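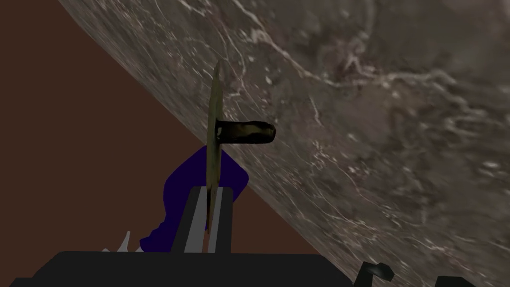

5. What the grasp score does and does not tell us

5.1 The claim under test

The headline result for the Langlois policy is that it completes 67 per cent of the pick-and-hold trials in the Findine simulated room. We were given the same weights, the same room files and the same scoring script, and we got the same number to within the noise of the random seeds. So the figure is repeatable. Our doubts are about what it stands for.

The scoring script calls a trial a success if three things hold at once: both fingers report contact with the target, the target is above the tabletop by more than a set margin, and the gripper has been told to close. The check is run at every step and the trial ends at the first step that passes. A target that is pinched by its rim for a single step therefore scores exactly the same as one that is held firmly and could be carried across the room. The original report describes the measure as "stable grasp", and we can find nothing in the script that tests for stability.

We expected this to matter little for boxes and bottles and a great deal for thin objects. A flat object with a knob is a good case, as there are two sensible places to take hold of it and they behave very differently. Held by the knob, it can be set down flat. Held by the rim, it stands on edge between the fingers with the knob sticking out to one side, and any task that calls for it to be put back on top of something has to begin with a second grasp. Figure 5 gives one such hold from close to the fingers. It is the kind of hold the contact test would pass.

5.2 Replaying the trials

We replayed all 3138 trials from the released logs. The logs keep joint positions and object poses at every step, so nothing had to be run through the policy again and no choices of ours could leak into the motion. Where the original script would have stopped the trial, we let the physics carry on with the gripper command held closed and the arm still. A trial passed our stricter test if the target stayed in contact with both fingers and did not slide or turn past a small limit over the next 30 steps.

Under that test the rate falls to 47 per cent. We don't offer this as the true rate. It is the answer to a slightly harder question, and a reader who picks a longer hold or a tighter limit on turning will get a lower one. What the drop does show is that a good part of the headline rate rests on trials that end at a lucky moment. Zerrin Ertürk, who wrote the replay code, also tried stopping the arm more gently before the hold, in case our sudden freeze was shaking objects loose. It made little difference for the bottles and none that we could measure for the thin objects.

The loss was uneven. Bottles and cylinders lost little. Soft shapes lost more than we expected, and we are not confident in those results in either direction, for reasons given in 5.4. Thin, hard objects lost most. Many were caught by the rim, many of those pivoted between the fingers once the arm had stopped, and a fair number were already turning in the step that had been scored as a success.

5.3 Does the crowded table make the test harder?

The report makes much of clutter. Its argument is that a policy which can pick from a busy tabletop must have learned something general about telling objects apart. Figure 6 is one of the wide views, with both grippers in it and a table that would be called busy by most people in the field: a bottle at the far end, a toy animal lying on its side, a metallic cylinder, a cardboard box with its flaps open, and a few smaller things between them. We agree that it looks difficult. The question is whether the difficulty ever reaches the policy.

To find out, we took out every object except the target and ran the policy again from the same starting poses. If clutter was making the task hard, the rate should have gone up. It stayed where it was for targets near the front edge and rose only a little for those at the back. We then put the other objects back and took out the target instead. In a large share of these runs the arm still reached for the spot where the target had been, closed the fingers on nothing, and lifted.

That second result bothers us more than anything else in this section. A policy that was looking for the object should have shown some sign of not finding it. The simplest reading is that the starting poses carry a lot of the answer. The room files place each class of object within a fairly small patch of tabletop, and the training demonstrations from Clomilley were made in the same room with the same patches. Pavithra Thomas has pointed out that reaching for an empty spot could also be a harmless habit, something the policy does when the picture gives it nothing better to go on, and that it need not mean the picture is ignored in ordinary trials. We think that is fair. We also think it was for the original authors to rule out, and the check takes an afternoon.
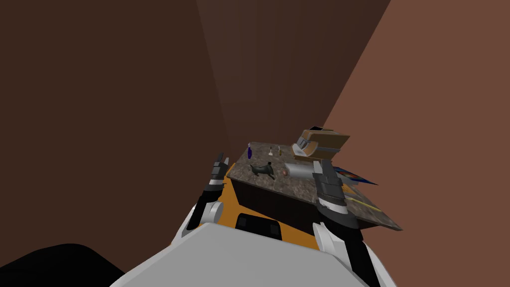
Moving the targets outside their usual patches gives a cleaner test. We shifted each one by about the width of a gripper, keeping it well within reach and clear of its neighbours. The rate dropped for every class. It dropped least for the tall objects, which are easy to pick out from above and forgiving of a poor approach, and most for the flat ones. Left and right arms suffered to much the same degree, so we doubt that the cause lies in one badly calibrated side.

It would be wrong to read this as proof that the policy has learned nothing but positions. Some shifted targets were found and held well, including a few that had been moved further than we meant to move them (an error in our first set of room files, since mended). There is some use of the cameras here. Our complaint is that the published experiments cannot separate that use from simple memory of the layout, and that the discussion is written as if they had.

5.4 Things we could not settle

The two camera views are not equally useful, and the report treats them as one input. Close to the fingers, a large part of the wrist view may be taken up by the tabletop and the gripper itself, and a thin object seen edge-on shrinks to a sliver. The wide view keeps the layout, but a gripper reaching over the table hides whatever lies behind it. We tried blanking each view in turn. Blanking the wide view ruined the reach, as one would expect. Blanking the wrist view changed the headline rate so little that we first suspected a mistake in our own code. Ayten Güneş went through the input path again by hand and found no fault. If the result stands, then the close-up view is doing very little at the very stage of the task for which it was added.

Soft objects are a second worry. The simulator gives them a fixed shape with a high friction value, so a cloth-like target behaves as a grippy lump. A finger that would sink into real fabric simply meets a surface. We have reported these trials with the rest because leaving them out would have flattered our own argument, but we would not want anyone to plan a purchase around them.

Third, the friction values. The fingers and the targets share a default that looks generous to us. Lowering it by a modest amount brought our strict rate down further and left the original rate almost untouched, which is what one would expect of a measure that only asks for contact. We have no real hardware trials of our own to say which value is closer to the truth. The group at Zernley does, and Songül Saraç has agreed to run the thin-object set there with the released weights. Until those trials are done we would treat any figure from this room, ours included, as a statement about the room.

Lastly, a word on comparison. Two later papers rank their policies against the 67 per cent figure, using the same script. The ranking may well survive a stricter test, but we see no reason to assume so. A policy that tends to take thin objects by the rim gains from the loose rule, and one that spends longer lining up on the knob is punished by the time limit. Hatice Eren reran the one rival policy whose weights are public, and under the strict hold the two changed places on thin objects while keeping their order on everything else. We give the full breakdown by class in the appendix, along with the replay code and both sets of room files, including the faulty one.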